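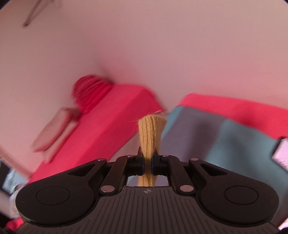
Gripper closed on a ribbed yellow knit tube, with a red box and a red and grey-teal one behind it.

Gallery: Soft Items, Summer Build
Posted Wed 20 August by Ingvild Sæther

The picture at the top of this page goes with the grasp planning and control work on Zolley, our software stack for picking soft goods. The captions and notes on this page are for people who use the stack or are thinking about it. If you want the install steps, they are on the Zolley start page.

Most of the July work went into knitwear. Boxes and bottles have been fine for a long time. Knits change shape as soon as the fingers touch them, and the old planner treated every item as rigid once it had a grasp point. Teodor Solberg rewrote that part. The new planner keeps updating the item outline while the fingers close.

Notes on the picture

Item: narrow knit, mustard yellow, wider at the rounded top and tapering down between the fingers. Ribbed items are useful for testing the perception module because the ridges give it something to follow.

Grasp: both pads on the sides of the knit. The planner now prefers a side grasp on anything long and narrow. Before the rewrite it often chose the end.

Background: bright red next to yellow, and a pale wall. The segmentation step handles this color mix well. It has more trouble with red on red, such as the round knitted ball on top of the red box. Gunnel Lundgren has an open ticket for that.

Lens: straight edges bow outward toward the sides. The calibration file corrects for it before segmentation runs. If you change lenses, run the calibration tool again, or grasp points near the corners will be off.

Loose fibers: a few stick out at the top left of the knit. We used to filter them out before finding the outline. Now they stay in and the outline fit ignores anything thinner than a set width. The setting is called fiber_width and the default works for most yarn.

What changed in the software

Perception runs at 20 frames per second on the Cleltau test machine, and the planner gets every frame. Grip force is set in steps from 0 to 100, and knits start at 25. The controller can raise that during a lift if it sees slip, up to 85. Past that it stops and asks for a new plan.

Ivar Rustad added a replay viewer. It shows the camera view, the outline and the finger position on one timeline, and you can drag through it. Logs from older builds open too, but without the outline track.

The config format is the same as before except for the new knit section. Old files load with a warning.

Still open

Red on red, as noted.
Items with tags. The outline sometimes takes in the tag, and the grasp center shifts toward it.
Replay export is slow on long logs.
The Laltex driver drops its connection if the planner restarts. Vidar Eklund is working on it.

Related pages

Gallery: Rigid Items, Spring Build
Zolley start page
Calibration tool, how to run it
Antwi scheduler plug-in, release notes

Corrections and questions can go in the Zolley issue tracker under the label "gallery". Please include the build number and, if you have it, the replay log.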